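Pre-run inspection checklist with comments
Gripper comparison, desktop tower cell, Busasetti site
November 2020
Replaces the October sheet

Grippers under trial: Hatham (fitted first), Mousavi (fitted second)
Status: OK / Fix before run / Note only

1. Area

1.1 Floor clear of cables and offcuts within reach of the arm. OK
1.2 Emergency stop reachable from the operator position and from the far side of the table. OK
1.3 Stop tested with the arm moving slowly in free space, once on each button. OK
Comment: The far button needs a firm push. It latches properly. Order a spare.
1.4 Table bolts tight. OK

2. Arm and cables

2.1 Mounting flange bolts torqued and marked with paint pen. OK
2.2 Cables have slack at full wrist rotation in both directions. Fix before run
Comment: With the Hatham fitted, the cable pulled tight near the end of wrist travel. Tie point moved up the arm and the check repeated. Now OK. Repeat this check at every gripper change, as the connector on the Mousavi comes out on a different side.
2.3 Speed limit set to 400 mm/s for free moves. OK
2.4 Reduced speed active inside the case volume. OK
Comment: The reduced speed zone was drawn for the old fixture position. Zone redrawn and saved under the Watora project name.

3. Gripper

3.1 Fingers seated, no play by hand. Hatham OK, Mousavi Note only
Comment: Slight side play on the Mousavi fingers. Within what the supplier allows, but it makes seating a memory module harder. Log any misalignment.
3.2 Correct payload and tool centre point loaded in the controller. OK
Comment: The controller keeps the last tool selected after a restart. Read the tool name on the pendant before pressing start. We caught the wrong one once in October.
3.3 Grip force at the lowest setting that holds the part. OK
3.4 Behaviour on power loss known and written on the cell card. OK
Comment: Hatham holds on power loss. Mousavi lets go. Keep hands out from under a held part with either one.

4. Workpiece

4.1 Tower disconnected from mains, no lead plugged in. OK
4.2 Power supply cover left closed. Not to be opened in this cell by anyone, for any reason. OK
4.3 Case cannot slide when pushed from the side. Fix before run
Comment: Case moved 2 mm under a hand push. Stops added at the base. Now OK.
4.4 Sharp sheet metal edges checked. Note only
Comment: Cut-resistant gloves for loading and unloading. Gloves off at the pendant.
4.5 Loose power leads inside the case kept out of the approach path. OK

5. Fixture and parts

5.1 Fixture plate located and fastened. OK
5.2 Holders free of cracks. OK
5.3 Wrist strap worn when handling boards. OK

6. Run log

Cycles completed across both grippers: 232
Cycles stopped by the operator: 33
Comment: Most stops were for slow approaches to the memory slots, where the operator wasn't sure of the clearance. No contact with the case wall was recorded. Please keep stopping when unsure.
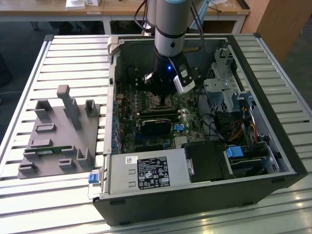 Watora Cell Safety

Arm over the open tower with the gripper above the processor area, fixture plate to the left of the case. Check clearance to the drive cage and to the tall pillar on the fixture before every new program. Sheet to be kept with the cell card.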